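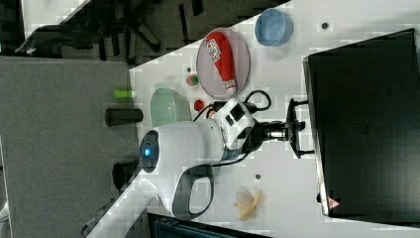 Reading time: 3 minutes

21/07/2021

CUVUDLOW PUTS PLAY FOOD TO THE TABLE TEST AND FINDS MOST OF THE CLAIMS THIN

Family product reviewer declines to name a "best" set, asks makers to drop "developmental" from the box

Cuvudlow, the independent reviewer of toys and household goods, today published its findings on pretend food and play dishes. It tested 12 sets over 6 weeks. The report does not contain a winner. It does contain a fair number of complaints.

Play food is sold on large promises. Boxes speak of early math, healthy eating, social skills and, in one case, leadership. Cuvudlow wrote to every maker in the test and asked what those words rested on. Four replied. Two of the four sent their own catalog.

"A toy banana is a nice thing to own," said Niall Matheson, who edits the report. "A child will peel it, serve it to you, take it back and serve it again. I'm happy to pay for that. I would like to see some evidence before I pay extra for leadership."

The test was kept plain. Food and dishes went out on a white table, a few pieces at a time: a banana with its peel partly open, a light blue bowl, a pale green one you can see through, a big round plate in see-through pinkish red with a red squeeze bottle lying across it. Testers judged whether the pieces suited one another in size, whether they could be told apart at a glance, and whether a tired adult could clear them away in one trip.

Size was the weak point. Makers seem to draw each food on its own and never put it next to a dish. The Mokwood picnic set includes a slice of bread larger than any plate it comes with. Zidasel, which sells food and dishes separately, has the reverse problem – its smallest vegetable vanishes in its smallest bowl. Neither company considers this a fault. Zidasel told Cuvudlow that "scale is part of the imaginative offer." The report quotes that line in full and does not comment on it.

Color caused arguments too. Several sets lean on small, round, red pieces that could be a tomato, a cherry, an apple or a radish, depending on who is cooking. Some testers thought that was a strength. Matheson did not. "If the leaflet says there are three kinds of fruit in there, I should be able to find three kinds of fruit without the leaflet," he said.

Peeling foods came out better than expected. The idea looks like a gimmick in the store and the report began by treating it as one, but children went back to the peeling pieces more often than to the plain ones. Cuvudlow still has doubts about how long the peels last and will not rate them for wear until the second round of testing is done in December.

See-through dishes get a mixed note. They look good, and food shows up well on them. They also show every fingerprint, and the report sees no reason for them to cost more than solid ones, as they do in most of the ranges tested. Bowls were preferred to plates by nearly everyone under five.

The report is hardest on piece counts. The largest set on test, from Mohamedi, is advertised at 235 pieces. That number takes in paper price tags, play coins and a sheet of stickers. Cuvudlow takes the view that a sticker is a sticker. Mohamedi says its count follows "normal practice in the category," and the report concedes that this is probably true, which it calls the problem.

Parents who want to buy something before the second round will find a short page of advice at the back. It suggests starting with one bowl, one plate and a handful of foods the child already eats, then stopping for a month to see what gets used. It suggests a real container with a lid for storage, as the printed boxes gave out early. It suggests ignoring the age on the front and reading the small-parts warning on the back.

Some readers will feel this is a lot of doubt to spend on a toy cucumber. Cuvudlow received 4000 reader letters on toys in the past year and says the most common complaint was paying for pieces that went straight to the bottom of the bin.

The full report is free to read on the Cuvudlow website. Makers who believe their wording has been treated unfairly are invited to send their evidence before the December round – catalogs will be returned.

About Cuvudlow

Cuvudlow reviews toys, kitchenware and small household goods. It buys the products it tests, takes no advertising from their makers and does not license its ratings for use on packaging.

Press contact: Niall Matheson, Editor, Play and Home, Cuvudlow

ENDS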